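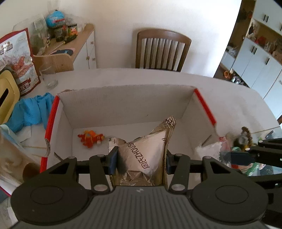
How Clay Becomes a Dish

Level: ages 9 and up
Text: Gudrun Lie. Checked by Mohit Vashisht.

Clay is a kind of very fine soil. It forms when rock breaks down over a long time through the action of water, air and weak natural acids. The grains in clay are flat, like tiny plates, and much too small to see. When clay is damp, a thin film of water sits between the plates and lets them slide over each other. Clay can therefore be pressed into a shape and will keep that shape when you let go. The word for this is "plastic." In this sense, plastic describes how a material behaves. It does not mean the stuff that bottles are made of.

Shaping

A dish can be shaped in several ways. A potter may throw it on a spinning wheel, pulling the wall up and out with wet fingers. A dish can also be made by rolling the clay into a flat sheet, called a slab, and pressing the slab over a mold. Factories often pour slip, a liquid mixture of clay and water, into a plaster mold. The plaster soaks up water from the slip, and a firm layer of clay builds up against the wall of the mold. The extra slip is poured out.

Drying

A freshly shaped dish holds a lot of water. As the water leaves, the flat grains move closer together and the dish shrinks. If the rim dries faster than the base, one part shrinks before the other and a crack can form. Potters slow the drying by laying a loose plastic sheet over the work.

Clay that is dry to the touch but has not been heated is called greenware. It breaks easily. If it is put in a bucket of water, it will fall apart and turn back into mud.

Firing

Firing means heating the clay in a special oven called a kiln. Several changes take place as the kiln gets hotter.

At 100 °C, the last of the loose water boils. The kiln must be heated slowly here. Steam trapped inside a thick wall can blow a piece apart.

Above 300 °C, bits of plant matter in the clay burn away.

Higher still, water that was locked inside the clay grains themselves is driven off. After this point the clay can never turn back into mud.

At some 1,000 °C, the grains begin to join where they touch. A piece fired to this point is hard but still full of tiny holes, or pores. Water can soak into it. Most flowerpots are like this.

The kiln must then cool slowly with the door shut. A large kiln may take 45 hours to heat and cool.
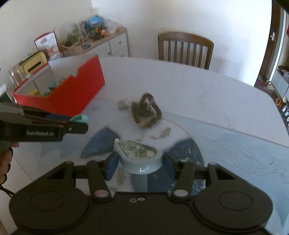
A light blue ceramic dish.

Glaze and color

Glaze is a thin coat of glass on the surface of a pot. It starts as a powder of ground minerals mixed with water. The pot is dipped, brushed or sprayed, then fired again. The powder melts and spreads, and it hardens to glass as it cools.

Metals in the glaze give it color. Cobalt makes blue, even in very small amounts. Iron can make yellow, brown, black or a gray-green. Copper usually makes green, but it can turn red if there is little oxygen in the kiln.

Words to know

Greenware: dry clay that has not been fired.
Kiln: an oven for firing clay.
Pore: a very small hole.
Slip: clay mixed with water until it is runny.

More from Materials
How Sand Becomes Glass
Why Iron Rusts
What Is Paper Made Of?
Salt, Sugar and Other Crystals

Contact Nurkwood Learning Pages | © 2022 Nurkwood | Back to top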